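Fiction / Short Reads / Music

Load-in

The van got to Hundstead at four and the promoter wasn't there. Nanna Zoëga sat on the bass amp in the alley and ate crackers. 133 tickets sold. The room held 427.

"It'll fill up," said Gerasimos. He'd said that in every town since August.

Soundcheck was short. One monitor dead, the other one humming. Myrto sang half of "Flustlow" and quit on the bridge, same place as always, and looked at the wall.

"You wrote it," Nanna said. "You can't be scared of it."

"I wrote it for four people."

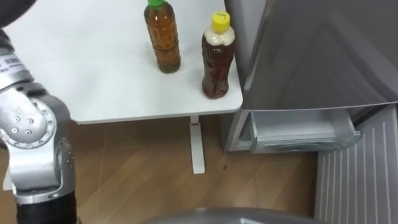
Doors

Some 70 people by eight. Coats on. The opener was a kid called Moschos with a drum machine and a cold, and he was good – really good, annoyingly good. Nanna watched from the stairs. Her phone buzzed. Halldóra, from the label.

Clarix wants the song. For an ad. Call me tonite.

She read it twice. Put the phone in her boot. Went to find a set list, a pen, anything to hold. Gerasimos was changing a string and swearing at it. She didn't tell him either.

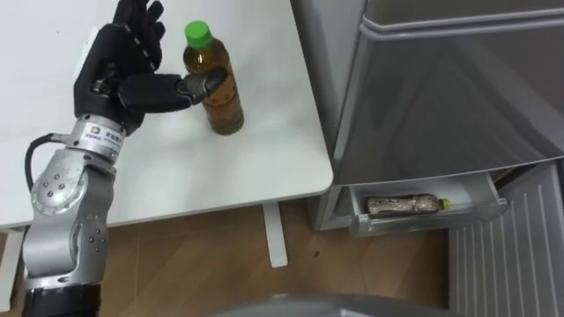 Green cap, amber-brown liquid.

They went on late. First three songs went by like trucks. Then the hum came back, right in the key of E, and Myrto turned around and laughed, and Gerasimos started playing along with it. Nobody had planned that. Nanna came in under him. Myrto sang "Flustlow" all the way thruogh, bridge and everything, eyes shut.

Somebody up front had taken off their coat.
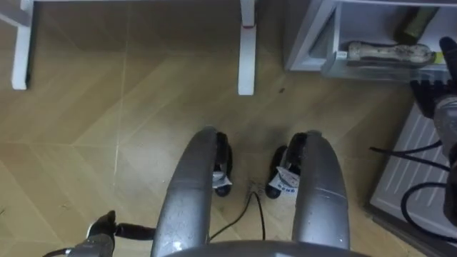 Hundstead Writers' Circle – Fiction Group

After, in the van, heater on. Rent was due. The phone was still in her boot, digging into her ankle.

"What?" said Myrto.

"Halldóra called," Nanna said, and turned the radio down.

Last updated: 22 November 2020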